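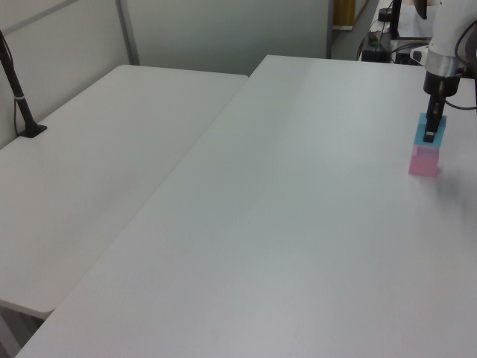

Stacking cell, Zandham: gripper on the blue block, pink block underneath.

Progress report to Stitness: upkeep and repair of the stacking cell
28 May period, second report under the Uteo grant

Summary

The cell is back in use after the gripper repair in April. The arm has a new finger drive, the cable has been rerouted and the cameras have been set up again. Two items from the last report are still open and are dealt with at the end. Spending is within the amount agreed for the period.

Gripper

The fault we reported last time was slow closing on the left finger. It got worse during April and by the middle of the month the gripper was stopping short on one block in every few. We took the housing off the wrist and found wear in the finger drive and a good deal of fine dust in the grease. The drive was replaced from the spares bought at the start of the grant. The fingers themselves were in good order and went back on.

After refitting we ran the check we call Bite. The arm picks up one block, sets it on another, lets go, backs off and then takes hold of it again. It is a dull test but it shows up play in the fingers very quickly. We ran 200 cycles and had 3 misses, all in the first part of the run, before the closing force had been set properly. The force is now written on the settings sheet so that it can be put back if the controller is reset.

Cable

The old cable ran tight when the wrist was turned fully over and the outer cover had started to split near the plug. The new one is longer and leaves the housing in a loop. We have moved the wrist through its full range by hand and again at low speed, and the cable stays clear of the fingers. It is now on the monthly list of things to look at.

Table and cameras

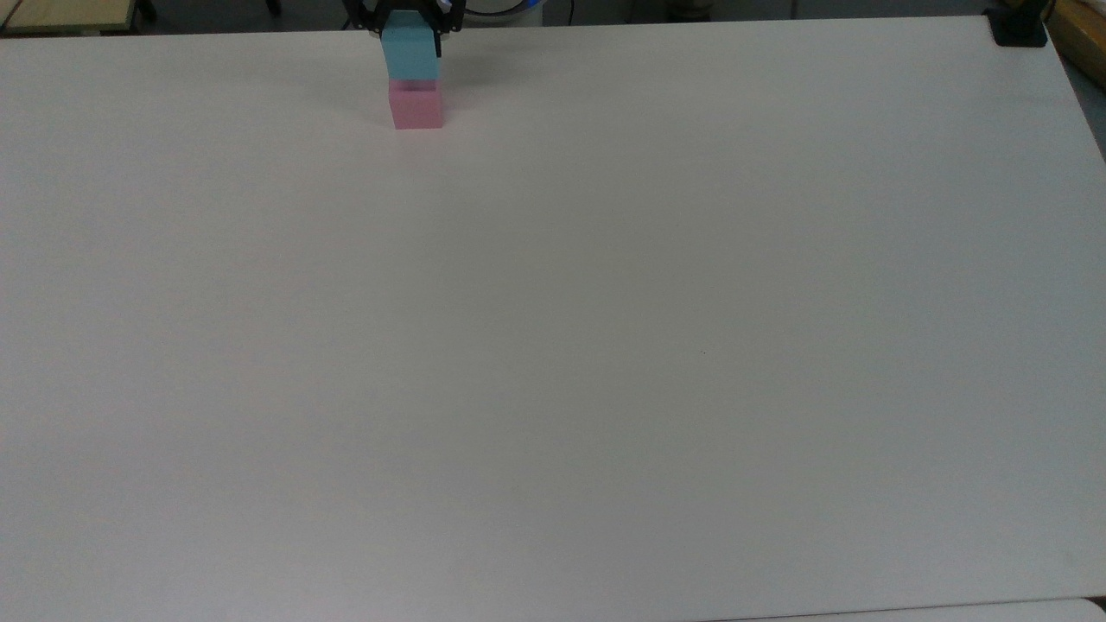

The table is cleared and wiped down before each session, and the clamps are checked for tightness at the same time. A loose clamp cost us most of a morning in April, when the camera pole had slipped slightly and the block positions no longer agreed with the arm. We tightened it, repeated the calibration and put a pencil line on the pole so that any slip can be seen. The arm's zero position was checked after the calibration and needed only a small correction.

Hours

The cell has now logged 364 working hours since it was set up. The service plan asks for the wrist bolts to be checked and the joints listened to at regular points, and both were done while the housing was off. One bolt was under its proper torque. The joints were quiet.

Still open

The spare set of finger pads has not arrived. The supplier has given us 2 delivery dates and missed both, and we are asking for a quote elsewhere. The present pads will last for the next period at the current rate of use.

The written start-up procedure is in draft. It needs a section on what to do after an emergency stop, and we will send it with the next report.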